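Reveo Bench Module 2: Simulated Arm Task for Household and Shop-Floor Evaluation
Clesa product desk
January

The Reveo Bench Module 2 is a software test bench for robot arm control. It loads one jointed arm, one table and one task: moving a ball on a rod along a numbered scale. Buyers use it to find out whether a controller is ready for the small adjustments that fill household and shop-floor work, such as setting a dial, sliding a latch or nudging a part against a stop.

The short answer for most controllers is that they are not ready. Large motions are mostly solved. A typical controller will bring the arm over the table and put the fingers near a target without trouble. The errors come in the last stretch, where the fingers have to meet a thin part and move it by a set amount.
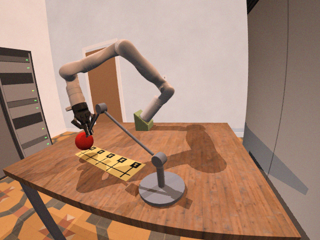
What the module contains

The scene is built as a closed room with a tiled floor. The arm stands on a green base at the back of a wooden table. The scale lies flat on the wood and carries five square markers. A gray stand with a round base disc holds the long rod. Room, table and lighting are fixed in the standard license. The extended license allows the light direction, floor texture and camera positions to be changed between runs.

The ball and rod are modeled as rigid bodies. Joint friction on the stand can be set at 4 levels. The lowest level suits first tests of a new controller. The highest is closer to a stiff faucet handle or a worn machine lever, and it is the setting at which most controllers lose the rod.

Camera views

Room views and a close view are supplied with each run. The overhead view is meant for checking the path of the links and the clearance to nearby furniture.
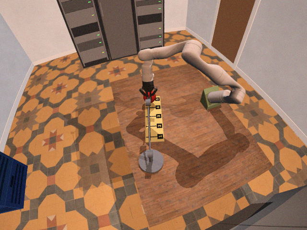
Shadows are rendered in all views and cannot be switched off in the standard license. This is deliberate. Kitchens and workshops have hard overhead light, and a vision system that reads an arm's shadow as an obstacle will fail there too. Controllers trained only on evenly lit scenes should be retrained before their scores are compared with others.

The close view looks along the scale from the gripper end. It is the view most controllers use for final positioning, and it has known limits. The ball can hide part of the scale, and texture detail on the floor is low. Marker numerals appear sideways in this view, so a reader that expects upright digits needs a rotation step. 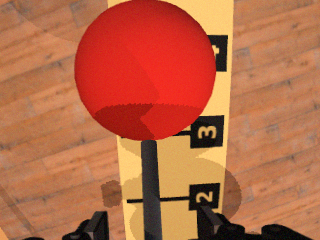 Close view with the ball over the scale. Markers 2 and 3 are readable; the next label is mostly hidden.

Scoring

A run is scored on the final ball position against the requested marker, on elapsed time, and on contact with anything other than the rod. Partial credit is given when the ball stops between markers. No credit is given for a run in which the arm strikes the table.

A standard evaluation is 1,000 runs with start positions drawn at random. The Clultberg reference controller, included with the license, scores 76 on the combined scale at the lowest friction level. It is supplied as a baseline only and should not be used to drive hardware.
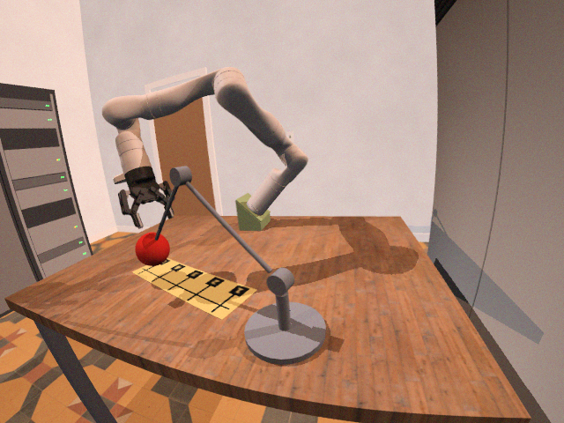

Results from the module should be read narrowly. A high score shows that a controller can find a thin part, move it and stop. It says little about soft goods, liquids, clutter, or people reaching into the work area. Folding towels and loading a dishwasher remain outside what this bench can measure. On the shop floor, the scores are most useful for lever, slide and knob work at a fixed station.

Compatibility and licensing

The module accepts joint position and joint velocity commands. Force commands require the Alipour contact plug-in, sold separately. Logs are written as plain text, one file per run. Each license covers 2 workstations. Module 1 scene files can be opened, but their scores are not comparable with Module 2 scores and must be rerun.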